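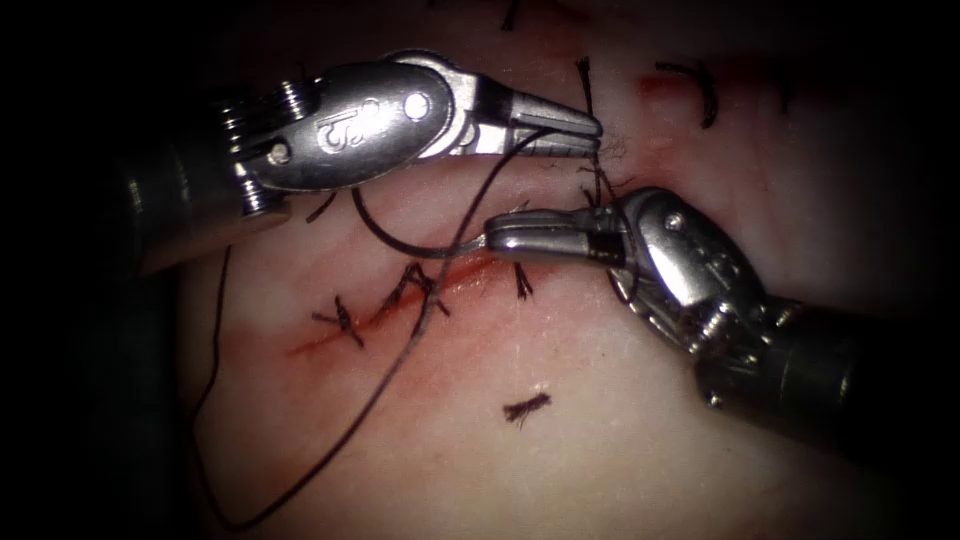

Dusero is a school for people who clean, inspect and pack reusable medical and dental instruments. We have taught in Omstead since Réka Szénási rented two rooms over a print shop and put six sinks in them. Our students go on to work in hospital sterile supply rooms, day clinics, veterinary practices and dental offices. Most of what they handle is simple steel, such as forceps, scissors and clamps, but the work also takes in instruments with cable pulleys and a small pivot screw in the wrist, where there are many more surfaces to rinse and look over. We teach both, starting with the simple ones.

Our main course is 400 hours. It is split between the classroom, the wash room and a placement with a local employer. Classes are kept to 11 students so that each person has a place at the bench. The day group meets in the morning and finishes at 1:30. The evening group starts at 5:45 and takes longer to reach the same point, usually by two months or so. Both groups sit the same final test and get the same certificate.

How we started

Réka worked nights in a hospital supply department before she opened the school. New hires there were trained by whoever was on shift, and what they learned depended on who that was. She wrote a set of bench notes for her own team, and other departments began asking for copies. The first Dusero course was built on those notes. They have been rewritten many times, but the chapter on hinges and box locks is still mostly hers.

Muammer Toprak joined in the second year to teach water quality and machine care. He had spent a long time servicing washers and steam units, and he brought his test strips and a great many opinions about hard water. Omstead has very hard water. Students who train here learn to spot scale early, and employers from softer water areas have told us they find this useful.

We moved to the present building on Polat Street when the print shop closed. It was a commercial laundry before us, so the drains and floor were already right for the work. The wash room is on the ground floor, with a pass-through window to the clean side. Classrooms and the office are upstairs. There is an elevator at the rear entrance.

What we teach

The first weeks cover hygiene, protective clothing, naming of instruments and how to sort a tray. After that, students move to hand cleaning, machine loading, drying, inspection under a magnifier, wrapping and labeling. Record keeping runs through the whole course. A tray that cannot be traced has to be done again - we hold students to that from the second week.

We also run short courses for people already in work. The one on flexible scopes is a single day. The supervisor course is four evenings and covers staffing, audits and how to write a procedure that people will follow. Dates for both are posted in December for the year ahead.

The staff

Réka Szénási is director and still teaches the opening week. Muammer Toprak heads the technical side. Firdevs Kozan teaches inspection and packing and sets the final test. Ľubica Holub arranges placements and is the person to call if you are an employer who would like to take a student. Ferhat Kaplan runs admissions and the front office, and answers most of the questions that come in by email.

Placements and jobs

We place students with 311 employers in Omstead and Emumden, a number that includes many one-chair dental offices. Larger sites take several students at once. A placement is unpaid and lasts five weeks. Since the school opened, 2868 people have completed the main course. We do not promise anyone a job, but Ľubica keeps a list of openings and sends it to former students for as long as they want to receive it.

Visiting

The school is open to visitors every Monday from 3:00 to 5:00. Closed shoes are required on the ground floor, and long hair must be tied back. Applicants do not need earlier experience in health care. They do need a high school diploma or equal, good close vision with or without glasses, and proof of the vaccines listed on the application form. Forms are available at the front office on Polat Street.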